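Ticket 3512
Subject: Butcher-block top — dark marks, sticky finish, slight rocking
Category: Furniture / work surfaces
Location: Vesimau, ground floor
Status: Closed
Opened: September 15, 2018

Original report

The wood tabletop has two problems. The finish feels tacky in the morning, mainly on the side nearest the door, and paper left on it overnight picks up a faint film. The whole table also rocks a little when someone leans on the front corner. The top was oiled with the Ristetden board oil and nothing else. No water spills that we know of. It was fine through the first months after it was put in, back in January, so we don't think it's a fault in the wood.

There are also some faint dark marks in the surface. They don't feel raised. We would like to know if they can be sanded out or if they go deep.

Reply from support

Thanks for the report. Before we send anyone out, please answer the following.

How much oil went on, and how long was it left before wiping?
Was the underside oiled too?
Is the rocking in the top, or in the frame under it?
What is normally left sitting on the wood?

Please attach a picture of the whole top and one taken close to the surface. Please don't sand anything yet.

Update from site

Two pictures attached. 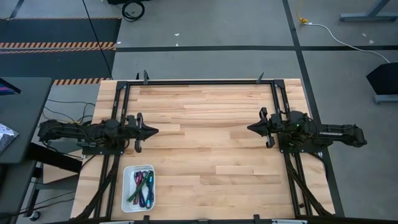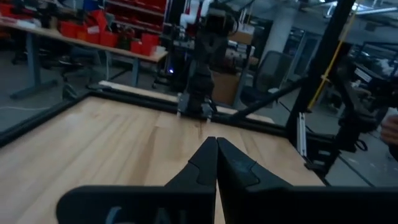 Oil first. Two coats went on the same afternoon. The second was left overnight without being wiped, which the label says not to do, so that part is probably on us. The dark marks are the faint ones out on the light wood in the close picture, and they look about the same in person. The white tray with the colored cables in it, lower left in the wide picture, is the only thing that regularly stays on the wood. It gets moved around during the day but usually ends up back on that side. The underside was not oiled at all.

On the rocking, we pushed on each corner by hand. The black frame around the top doesn't shift against the wood as far as we can tell. The movement seems to come from below.

Reply from support

An unwiped second coat would explain the tackiness. Oil that sits on the surface skins over and stays soft underneath. It can be removed without sanding in most cases.

Step 1. Clear the wood. Take the tray off and keep it off until the job is done.

Step 2. Wipe down a small area with mineral spirits on a white cotton rag. Open the doors first and keep the rag away from the cables. If the rag comes up yellow or brown and sticky, keep going with clean rags until it comes up clear.

Step 3. Leave it for 3 hours, then feel it with the back of your hand. If it is still tacky, repeat once.

Step 4. Lay the used rags flat outside to dry. Do not ball them up in a trash can. Oily rags can heat up and catch fire.

For the marks, try the same spirits on one of them and let us know if it gets lighter. If it doesn't, rub with a fine nylon pad, going with the grain, for a minute or so. Don't use steel wool. Bits of it can stay in the wood and turn dark later, and then you have more marks than you started with.

For the rocking, check the feet before anything else. Put a level on the wood, once along the long side and once across, and write down which way the bubble sits.

Update from site

Did steps 1 to 4 on the side by the door. The first rags came up yellow and gummy. The fourth one was close to clean. After the wait the surface was dry to the touch except for a strip along the edge where the wood meets the frame. Oil must have pooled there. Went back in with a rag wrapped around a plastic putty knife and got most of it.

Spirits alone did nothing to the marks. The nylon pad lightened two of them. The others are the same as before.

Level: good along the long side. Across, the bubble sits toward the back, so the front is low. One of the front feet turns freely by hand. The lock nut has backed off.

Reply from support

That foot is your rocking. Turn it down until it takes weight, check the level again, then tighten the nut up against the leg while you hold the foot still. Check the other nuts while you're down there.

The marks that didn't change are most likely in the wood itself. Maple can have mineral streaks that look like light staining, and sanding won't get rid of those. We can't say for certain from here. If they are flat and the finish feels the same across them, we'd leave them alone.

When the edge strip is dry, put on one thin coat of oil, wait 11 minutes, and wipe off everything that will come off. Do the underside the same way if you can reach it. A top finished on one face only can cup over time.

Update from site

Foot adjusted and nut tightened. One other nut was loose and has been tightened too. The level now reads true both ways and the rocking is gone.

The thin coat went on at the end of the day and was wiped right back. No tackiness the next morning — left a sheet of paper on it as a test and it came up clean. We could only reach part of the underside. The rest will have to wait until the table is next pulled out.

The tray is back, with a cork mat from Dewan under it. The remaining marks stay as they are.

Closing note

Closed by support. Parts used: none. Billed: none. Please open a new ticket for the underside when the table is moved, and quote this number so the oil history stays with it.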